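3 de julio de 2022

Mesa blanca, la del canto de madera. Sigo con lo de ordenar objetos sueltos en recipientes. Hoy el bote negro de malla, el de los lápices. Damilola quería pasar directo a las cajas Lirura, le dije que no, primero acabar con los botes.

Cepillo rosa: va con el mango hacia abajo, las púas fuera. Queda muy inclinado, apoyado en el borde. De pie recto imposible, la cabeza pesa mas que el mango (creo, falta pesarlo).
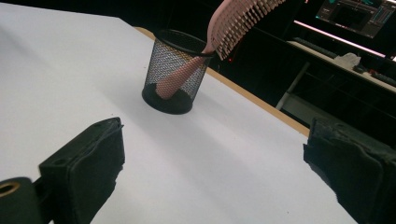
Pendiente: probar con algo de peso en el fondo. Afia propone 80 g, yo pondría más, hasta 200. Preguntar a Svenja si queda masilla de la de Penry o hay que pedir.

La malla me gusta más que el bote opaco de Samo, se ve lo que hay dentro sin tener que vaciarlo. Pega: las cosas finas se enganchan en los rombos al sacarlas. Apuntar cuáles, la otra vez no lo apunté y luego nadie se acordaba.
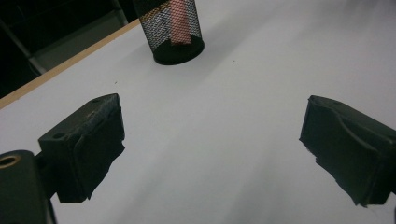
Limpiar el tablero antes de empezar, hay motitas oscuras y luego salen en todas las fotos. Paño seco, nada de alcohol, que Samira ya se quejó por el canto.

Para agosto: repetir con un bote mas alto, el de Rirketti si llega. Pasarle la hoja a Aled y que la copie en limpio, mi letra no la entinede ni él.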